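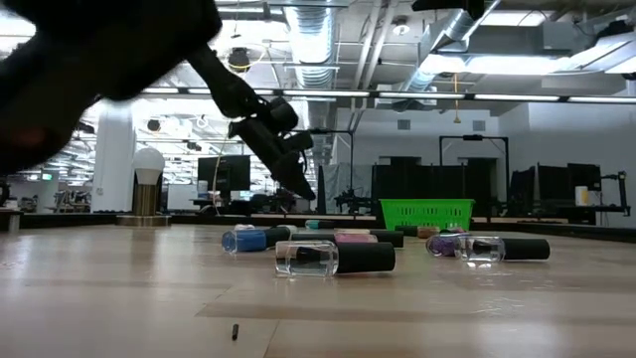 What is the best way to store nail polish? Upright, somewhere cool and dark, with the caps done up properly and the colours where you can see them.

Posted 2026-01-29 by Aidan Ó Dubhghaill

That's the answer I give anybody who asks me, and then I go home and do something else. My bottles live in a basket. They have lived in a basket for years, they roll over every time I pick it up, and whenever I want one I tip the lot out on the table and have a good look. I've been told off for this by people with acrylic racks. So I'd like to make the case for the basket, or at any rate for the tipping out.

First, the racks. I did buy one. It was a Tellari, the stepped kind with a little lip on each shelf, and it held far more bottles than any sane household owns. It looked lovely for the first week. I put everything in colour order, blues at one end running through teal and green and so on round to the pinks, and I stood back feeling like a man who has his life together. Then I stopped using any of them. I mean it, I wore the same dark blue for most of July because it was on the front step and my hand went to it. A rack turns your polish into an ornament. You dust it, you admire it, you don't want to leave a gap in it.

With a basket you have to go digging, and digging is how you find things. You're after the pink and up comes a purple you'd forgotten you had, and you think, well, why not that one? Nearly every colour I've enjoyed in the past year I found while hunting for another.

And there's something about bottles lying on a table, all anyhow, that shows you the colour better than a neat row does. In a row you get the front of the glass and nothing else. On its side, a bottle catches the light along its whole length, and the shimmer (if it has shimmer) shows up. You also see how much is left, which in my case is a nasty surprise about half the time.

Now, the sensible objection is that polish shouldn't be kept on its side. I agree with that! It creeps up into the neck, it dries round the thread, and then you're standing at the sink with the cap under the hot tap, swearing. I have lost a perfectly good Miltano teal this way, and it cost me more than I've ever admitted to my sister. But an hour on its side on the table while you make up your mind is not the same as a winter on its side in a drawer. My rule is that they come out, they get looked at, the necks get a wipe if they need it, and they go back in as upright as a basket allows. A smallish basket helps. If it's packed fairly snugly they hold each other up.

The wipe is the bit people skip. A cotton pad, a drop of remover, round the neck of the bottle and round the inside rim of the cap. It takes no time and it's the difference between a bottle that lasts and one that glues itself shut. Don't soak it, mind, you don't want remover running down into the polish.

I'd be firmer about clear bottles than about any of the colours. Everyone has too many. Base coat, top coat, quick-dry, strengthener, that matt one that never went properly matt, and from a foot away you can't tell which is which. The label rubs off, or it was printed in silver on clear glass by somebody who hates us, and there you are putting top coat on first. I put a dab of coloured polish on the cap now, blue for base and pink for top. It looks a mess and I don't care.

Empties are another matter. I keep them, I'll own up to that. A well-made bottle with a long cap feels too good to throw out, and I've always got some idea about mixing my own shade in it. I have mixed my own shade exactly 2 times. Both came out the colour of a wet pavement. My friend at Patov, the little beauty supply place I go to, reckons the trick is to start with three parts of the lighter colour and add the darker in drops, and she is probably right, but I get impatient and pour.

What I won't do any more is buy the big sets. Conneely does a boxed one every Christmas with a tray cut to fit, every bottle in its own hole, and it's a handsome thing to be given. But you use four of them. The other colours sit in their holes looking reproachful, and you can't put the tray anywhere, and you can't throw it away either. Better to have a small jumble you've chosen bottle by bottle. I know why I bought every one of mine. The tan was for a wedding, the darkest one was for a funeral and has been worn to a great many parties since.

I think what bothers me about the storage advice you get these days is that it's all for show. It's written for people who want to photograph a shelf, and I've nothing against them, some of the shelves are gorgeous – but a bottle of polish is meant to be shaken about and opened and used up. If you own three hundred, fine, you need a system, I'd never find anything either. For those of us with a basketful, the system is a table and decent light.

Oh, and roll them, don't shake them. Between your palms, nice and slow, ten seconds or so. Shaking puts bubbles in and you'll see every one of them on your thumb. If you've tipped them all out anyway you may as well go through the lot, and it's quite a soothing job with the radio on. I did mine last night and ended up wearing the purple.

906 shares | 300 comments

Contact | © Aidan Ó Dubhghaill | Back to top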